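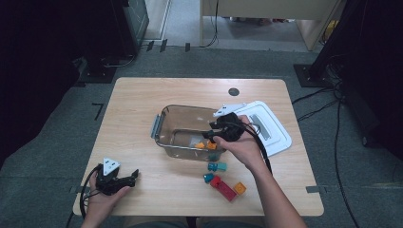
Ticket 1228: Right gripper pose drifts during block-packing demos

Status: Open
Site: Kaewkla
Component: Nekari hand-held grippers, marker tracking
Priority: Medium (reporter wants High)

Reported problem

Episodes recorded by hand with the two grippers replay badly on the arm. Left side is fine. On the right side the replayed path lands short of the block, closes on nothing, and carries on to the container as if it had something. It mostly shows up when the operator reaches over the container for the small blocks.

Support's first answer was "collect more demonstrations." I don't buy it. We had 115 episodes by then and the bad ones were bad in the same direction. More of the same gets us a bigger pile of the same.

What was tried

1. Recalibrated with the Madum routine. It reported success. It also reported success in April with the wrong marker size in the config, so I give that very little weight.

2. Swapped the cables left to right. Drift stayed on the right.

3. Swapped the grippers themselves, left to right. Drift still stayed on the right. At this point I stopped believing in a hardware fault, though the vendor would still like the unit back.

4. Went through the raw video for 30 of the bad episodes. In nearly 30 percent of the frames near the pick, the marker plate is tilted far enough that I would not trust the pose. The tracker gives it full confidence anyway.

5. Asked for the confidence threshold to be exposed as a setting. Told it is "handled automatically." By what?

Second task, same table

The lid task uses a white container, closed, with a flat gray bar lying on top of the lid. The operator comes in from the right with the jaws slightly open over the lid and the marker plate upright. If the fault were in the gripper, I would expect these episodes to drift too. So far they replay within 2 mm. The blocks stay in front of the container, on the operator's side, and don't come into it.

That points at wrist angle. Jaws tipped down toward a block, plate tips with them. I can't prove it from two tasks, and I would like somebody to try to break the idea before it goes in the release notes as a known cause.

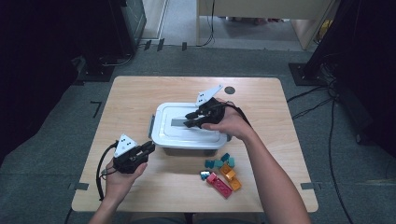

FLIDEN, December 2024 — Reply from tracking team, pasted in from email:

"We reproduced a smaller offset with the plate tilted. A patch that drops low-quality poses is in testing. In the meantime, please have operators keep the plates facing the camera."

My comments on that. Dropping poses leaves gaps, and the reply doesn't say what fills them. If it is straight-line interpolation, we lose the few moments of the demo we care about most. And asking operators to hold their wrists a certain way means the robot learns the workaround along with the task. Fine for a week, maybe.

Still needed before I will close this:

— Offset numbers from their test, with the tilt angles
— What the patch does with a gap at the moment of grasp
— Old episodes reprocessed, not only new ones

Leaving the ticket open. Block episodes are on hold, lid episodes can continue.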